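Rekholm Wipe-Clean Tablecloth, 6-month review

We use cookies to improve your visit. Accept | Manage settings

I bought the Rekholm in the 2 meter length to cover a table that gets used for every meal and most homework. It cost 259 kronor at Honska. Tomato sauce and coffee come off with a damp cloth. Ballpoint ink does not. The fold lines took a week to drop out, and the hem is starting to curl at one corner.

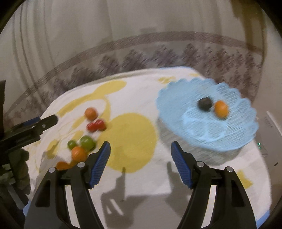 My older Sostura cloth was thicker and lay flat from the first day, but it cracked along the table edge. So far the Rekholm hasn't. I'd buy it again at this price, one size longer.

Declan Whiteley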